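Häufige Fragen zu Heil-, Flecht- und Werkpflanzen am Lehrpfad Wodatberg

Drucken | Per E-Mail senden

Am Wodatberg oberhalb von Cerham stehen 68 Gehölze und Stauden, zu denen es eine überlieferte Nutzung gibt. Zu den meisten gibt es außerdem eine Geschichte, und die ist häufig jünger als der Parkplatz. Die Antworten unten hat Iona Imrie zusammengestellt, die auch die Führungen macht. Wer eine Bestätigung für das Baumhoroskop sucht, wird hier nicht glücklich.

Stimmt es, dass jeder Baum bei den Kelten seinen Monat hatte?

Dafür kenne ich keinen alten Beleg. Die Baumkalender, die in Geschenkläden hängen, sind im 20. Jahrhundert entstanden. Manche berufen sich auf das irische Ogam-Alphabet, in dem einige Zeichen tatsächlich Baumnamen tragen, aber von einem Alphabet zu einem Kalender ist es ein weiter Weg, und den hat die Fantasie zurückgelegt. Ich habe nichts dagegen, wenn jemand gern eine Hasel ist. Auf unsere Tafeln schreibe ich es nicht.

Auf der alten Tafel stand das aber!

Ja. Die alte Tafel stand viele Jahre dort und wurde im Januar abgeschraubt. Auf ihr stand auch, die Druiden hätten am Wodatberg Misteln geschnitten. Der Berg ist in den Akten der Gemeinde zum ersten Mal im Zusammenhang mit einem Streit um Ziegen erwähnt.

Ist Weidenrinde das »Aspirin der Natur«?

Der Satz ist so bequem, dass er kaum noch auszurotten ist. Weidenrinde enthält Salicin, das der Körper zu Salicylsäure umbaut. Acetylsalicylsäure ist ein anderer Stoff, und gerade was die Blutgerinnung angeht, lässt sich das eine nicht einfach mit dem anderen gleichsetzen. Dazu kommt, dass der Gehalt je nach Weidenart, Alter der Zweige und Jahreszeit stark schwankt. Wer am Wegrand einen Ast schält und daraus Tee kocht, weiß schlicht nicht, was in der Tasse ist. Medizinische Auskünfte geben wir keine, dafür gibt es Apotheken.

Welche Weide nimmt man zum Flechten?

Am bekanntesten ist die Korbweide, Salix viminalis, mit langen, schmalen Blättern. Daneben werden Purpurweide und Mandelweide verwendet, und viele Flechter schwören auf eine davon, meistens auf die, mit der sie angefangen haben. Geschnitten wird im Winter, wenn das Laub unten ist. Die einjährigen Ruten taugen am meisten. Auf unserer Fläche stehen 125 Stöcke, und sie werden jedes Jahr bis auf den Kopf zurückgenommen. Besucher halten das regelmäßig für Vandalismus.
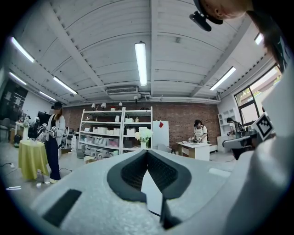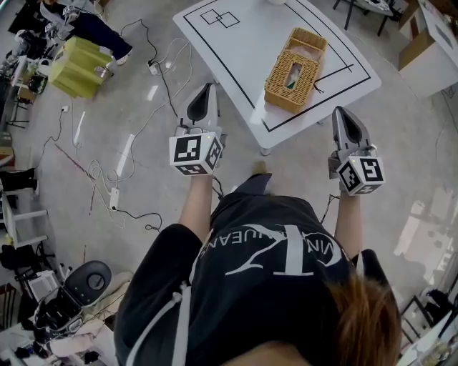 Ist alles Geflochtene aus Weide, was als »Weide« verkauft wird?

Nein, und ich würde mich auf das Etikett nicht verlassen. Unter »Korbgeflecht« läuft im Handel Weide, Rattan, Peddigrohr, Wasserhyazinthe, Seegras, gedrehtes Papier und gelegentlich Kunststoff. Peddigrohr ist übrigens das Innere der Rattanpalme, wird aber gern mit geschälter Weide verwechselt. Bei einem Gegenstand wie der hellbraunen geflochtenen Taschentuchbox auf dem weißen Tisch im zweiten Bild würde ich mich auf kein Material festlegen, ohne sie in der Hand gehabt zu haben. Interessant ist an solchen Stücken ohnehin die Öffnung: Ein rechteckiger Ausschnitt im Deckel verlangt einen Rand, der hält, denn jede Rute, die dort aufhört, will wieder heraus. Wer einen Korb beurteilen will, schaut auf die Ränder. Weidenruten verjüngen sich zur Spitze hin, Peddigrohr ist auf ganzer Länge gleich dick. Das ist die einzige Probe, der ich traue, und auch sie versagt bei gespaltenem Material.

Darf ich auf dem Gelände Ruten schneiden?

Nein. Gebündelte Ruten geben wir nach dem Winterschnitt am unteren Tor ab, solange es welche gibt. Voriges Mal waren es 200 Bund, die waren am Vormittag weg.

Kann man aus Brennnesseln wirklich Stoff machen?

Kann man. Die Fasern sitzen im Stängel, sie sind fein und fest, und gewebte Nesselfasern sind aus alter Zeit belegt. Was ich bezweifle, ist die Behauptung, jeder Haushalt habe früher seine Nesselhemden selbst gesponnen. Die Ausbeute bei der wilden Brennnessel ist gering und die Arbeit elend. Wo Flachs wuchs, hat man eher Flachs genommen. Und der heutige »Nessel« im Stoffladen ist in aller Regel Baumwolle. Der Name ist geblieben, die Pflanze nicht.

Und Lindenbast?

Hier ist die Überlieferung ausnahmsweise besser als ihr Ruf. Bast, also die Schicht zwischen Borke und Holz, wurde schon in der Jungsteinzeit zu Schnüren und Geflechten verarbeitet. Man zieht ihn im Frühsommer ab und legt ihn wochenlang ins Wasser. Das stinkt. Wer bei der Vorführung am Teich die Nase rümpft, hat verstanden, warum die Gerberei und die Röstgrube am Dorfrand lagen.

War die Eibe ein heiliger Baum?

Sie steht auf vielen Friedhöfen, daraus folgt erst einmal, dass sie auf Friedhöfen steht. Gesichert ist der Gebrauch: Der Mann aus dem Eis hatte einen unfertigen Bogen aus Eibenholz bei sich, und auch der Stiel seines Beils war aus Eibe. Für den Bogenbau ist das Holz hervorragend, und die Nachfrage danach hat den Beständen im Mittelalter und danach schwer zugesetzt. Nadeln und Samen sind stark giftig, nur der rote Samenmantel ist es nicht. Bitte trotzdem nichts in den Mund stecken, auch keine Kinderhände, die vorher am Baum waren.

Wie alt ist die große Eibe am oberen Weg?

Auf der Postkarte steht 1044 Jahre. Ich wüsste gern, wer die vier gezählt hat. Alte Eiben werden innen hohl, Jahrringe fehlen dann genau dort, wo man sie bräuchte, und der Umfang sagt wenig, wenn mehrere Stämme verwachsen sind. Ein Baumpfleger der Firma Walldale hat sich den Baum angesehen und wollte keine Zahl nennen. Das war die seriöseste Auskunft, die wir zu diesem Baum je bekommen haben.

Warum stehen auf den neuen Tafeln keine Heilwirkungen mehr?

Auf den alten stand bei fast jeder Pflanze »blutreinigend«. Ich habe bis heute nicht herausgefunden, was das heißen soll. Jetzt steht dort, wofür eine Pflanze nachweislich gebraucht wurde und woher wir das wissen. Wo wir es nicht wissen, bleibt die Zeile leer. Bei der Eberesche ist sie ziemlich leer.

Gibt es Pflanzen aus anderen Weltgegenden?

Ein Beet mit Bambus und Ramie gibt es unterhalb der Hütte. Angelegt hat es Tín Diệp von der Gärtnerei Hoàng, der auch die Texte dazu geschrieben hat. Ramie gehört zur Familie der Brennnesselgewächse, brennt aber nicht. Dass Bambus »der Stahl der Natur« sei, steht dort auf seinen ausdrücklichen Wunsch ebenfalls nicht.

Wie lange dauert der Rundweg?

Rund eine Stunde, wenn man die Tafeln liest. Hunde an der Leine. Das Tor schließt um 18 Uhr, und es schließt wirklich.

Drucken | Per E-Mail senden

Kommentare

korbmarie
Die Probe mit der Verjüngung kann ich bestätigen, bei Schienenarbeit hilft sie aber gar nichts. Da muss man auf den Geruch gehen, wenn das Stück noch neu ist.

Gerold
Schade um die Mistel-Tafel. Den Kindern hat sie gefallen, und geschadet hat sie auch niemandem.

Iona Imrie
@Gerold: Sie liegt im Schuppen. Wer sie haben möchte, darf sie abholen, muss aber die Schrauben mitnehmen.

H. aus Cerham
Meine Großmutter hat Weidenrindentee getrunken und ist sehr alt geworden. Sie hat allerdings auch geraucht.

teichfrosch
Wann wird wieder Lindenbast gezogen? Auf der Seite finde ich nichts dazu.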